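Stonesham Tenants' Guide: Kitchen and Washing Up – Frequently Asked Questions

Last updated 08/06/2026

Is there a dishwasher in my flat?
Flats in Solheim House have one. Flats in Arnevden Court do not, and the kitchens there have no space or plumbing for one. Please do not fit your own without written permission.

How do I get hot water at the kitchen tap?
Check that the boiler switch next to the fridge is on. If the water is still cold after ten minutes, ring the repairs line on extension 2762.

The sink is draining slowly. What should I do?
Lift out the strainer and clear it first. If that makes no difference, try a plunger. Please do not use caustic drain cleaner, as it damages the seals under the sink. Blockages reported before noon are normally looked at the same day.

Can I pour cooking oil down the sink?
No. Let it cool, pour it into a jar and put the jar in the general waste. Most of the blockages we dealt with in April were caused by fat.

What is the best order for washing up by hand?
Glasses first, then cutlery, plates and bowls, and pans last. Change the water when it looks greasy. Rinse off the suds before anything goes on the rack.

Is it better to air dry or use a tea towel?
Either is fine. If you use a tea towel, change it often and wash it at 60 degrees or above. Wooden boards and spoons should be stood upright to dry – they can split if left lying in water.

Do you supply a dish rack?
Yes, one per flat, listed on your inventory. A replacement costs £3 from the office. Plates should stand on edge with a gap between them. 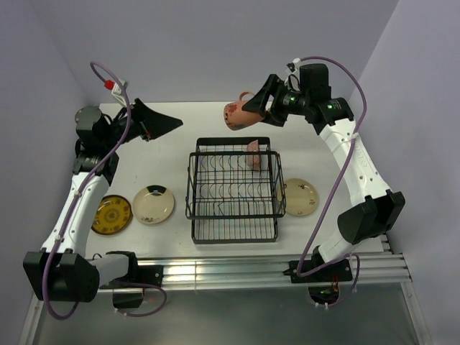

Black wire dish rack and plates.

How do I stop limescale building up?
The water in Stonesham is hard. Wipe the taps dry after use and descale the kettle once a month with white vinegar. Rinse it well and boil it once before making tea.

I have broken something on the inventory. Will I be charged?
Not for the odd plate or glass. Larger items, such as hobs and worktops, are charged at cost, up to £80 without an inspection.

Who do I contact about something not listed here?
Ademir Dantas at the Kamora Road office, extension 1101. The office is closed at weekends – for a leak out of hours, use the emergency number on your tenancy card.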